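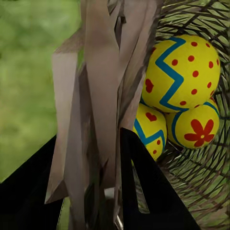
Yellow-green and olive, out of focus.

Call for participants: home lawn product trial

Posted 11/19/20

The Oosthuizen Lawn Trial is looking for 300 households with a patch of grass and a low opinion of advertising. A high opinion of advertising is fine too, as long as you can follow instructions.

Background

Anyone who has walked through a garden center knows the shelf we mean. Dekard says its granules "wake up" tired soil. Prollon says its spray makes roots go deeper. Mavo, the most expensive of the three, says your neighbors will notice. We have read the labels, the leaflets and the web pages, and we wrote to all three makers asking for the tests behind these claims. One sent a brochure. One sent a coupon. We are still waiting for the third.

Maybe the products work. Grass does get greener when people spread things on it. It also gets greener when it rains, when the mower blade goes up a notch, and when someone who has just spent good money starts watering on schedule. The before-and-after pictures on the packages don't help us much. We would like to know what month each one was taken in.

What we want to find out

Does treated grass look any better than untreated grass a few steps away, in the same yard, with the same water and the same mower? And can people tell which is which when they haven't been told?

We have kept the questions narrow on purpose. We won't be able to say what is good for golf courses, sports fields or shady slopes in other climates, and we would be suspicious of anyone who claimed otherwise from a study this size.

What you would do

You will get a box with two unmarked bags, a set of stakes, string, a measuring cup and a printed schedule. One bag holds a product. The other holds plain sand or a plain filler that spreads about the same way. You won't know which, and the people who pack the boxes won't be the people who read your results.

You mark off two plots, treat each one from its own bag, and then leave them alone apart from your usual mowing and watering. The trial runs for seven weeks next spring. Once a week you fill in a form with 14 questions, most of them yes or no. At the end, two people who don't live with you look at the plots and say which one they like better. Please don't coach them.

Don't open the bags early, mix them, sniff them for clues or send them to a cousin who works in a lab. If you think you have figured out which is which, there is a box on the form for that, and we would like to hear about it.

Who can take part

You need to be 18 or older, have at least two sunny plots of the same size, and be in charge of your own yard. Renters need a note from the landlord. If you have used any lawn product since September, you can still apply, but tell us what and when.

We can't take people who work for a lawn care company, sell any of the products named above, or have a close relative who does. We also can't take anyone who plans to reseed, dig up or pave over the plots before the trial ends.

Pay

There is no pay for your time, and we won't dress that up by calling it a "rewarding experience." Filling in the form is dull by about the third week. Supplies and postage are covered. Everyone who sends in all the forms goes into a drawing for one $800 hardware store gift card. Your chances are slim and you should not sign up on account of it.

Who is paying for this

The Oosthuizen Fund, a small private fund that has given money for consumer testing in the past. None of the makers has paid for any part of the trial. We are buying the products off the shelf at full price. You are right to ask, and the budget will be posted with the results.

What happens to the results

They get published whichever way they come out, along with the blank forms and the list of households that dropped out (by number, with no names or addresses). If there is no difference between the plots, we will say that. If Mavo turns out to be worth the money, we will say that too, and some of us will have to eat our words.

How to apply

Use the form linked at the top of the trial page. We need the size of your plots, how you water, and a sentence or two on what you expect to happen. There is no wrong answer to the last one. Applications that read like ad copy will be checked with extra care.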